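Sprechernotizen: Greifer zum Anfassen, ein Selbstbau aus der Werkstatt
März, Notizen zum Vortrag beim Werkstattabend
Lesezeit: 2 Minuten

Folie 1, Begrüßung
Hallo zusammen, schön, dass ihr da seid! Kurz sagen, worum es geht: zwei Handgreifer, selbst gebaut, und später sollen die Daten davon einen kleinen Arm zu Hause auf der Werkbank steuern. Projekt heißt Flikeck (Name ist beim Kaffee entstanden, nicht weiter erklären, sonst verliere ich wieder fünf Minuten).

Folie 2, warum überhaupt
Ich wollte dem Arm Sachen vormachen, statt jede Bewegung einzutippen. Also Greifer in die Hand, Bewegung aufzeichnen, fertig. So die Idee im Kopf jedenfalls! Handzeichen: Wer hat schon mal einen Arm von Hand angelernt?

Folie 3, Teile und Geld
Budget waren 500 Euro, gelandet bin ich bei 400, und da ist der Fehlkauf bei Collico schon drin (falsche Lager, eine Nummer zu klein, selber schuld). Gehäuse komplett gedruckt. Bei den Backen habe ich 7 Varianten durch, die ersten waren viel zu steif. Tüte mit den alten Backen rumgeben und bitte wieder einsammeln!!

Folie 4, Elektronik
Hier langsam reden. Platine von Serkanska, Software ist Beddoe, läuft bei mir auf dem alten Laptop. Zeitstempel von links und rechts müssen zusammenpassen, daran saß ich abends am längsten. Wer Details will: hinterher zu mir kommen, ich rede da gern zu lange drüber.

Folie 5, Praxis
Erst das Foto stehen lassen, dann erzählen. Auf die Backen zeigen, innen haben sie diese Netzstruktur, und auf den schwarz-weißen Marker oben am anderen Greifer. Über den wird die Lage im Raum bestimmt, der muss also frei bleiben. 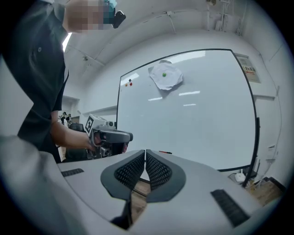 Zwei Greifer am Whiteboard: vorn die gebogenen Backen, links der zweite Greifer mit Marker.

Dann zu den Zahlen: 276 Aufnahmen liegen inzwischen auf der Platte. Ein paar davon sind Murks, weil ich mir selbst den Marker verdeckt habe, die sortiere ich noch aus. Falls jemand nach glänzenden Flächen fragt: ja, Spiegelungen können die Markererkennung stören, matt drucken hilft.

Folie 6, was noch fehlt
Der Arm selbst greift noch daneben, das offen sagen. Nächster Schritt ist ein besserer Griff, meiner drückt nach einer halben Stunde am Daumenballen. Wer gut konstruieren kann, bitte melden! Druckdateien gebe ich auf Anfrage raus.

Fragen, dann um 21 Uhr Rechner aus und Beamer zurück in den Schrank.

Kontakt: über das Werkstattbrett | © Projekt Flikeck | Nach oben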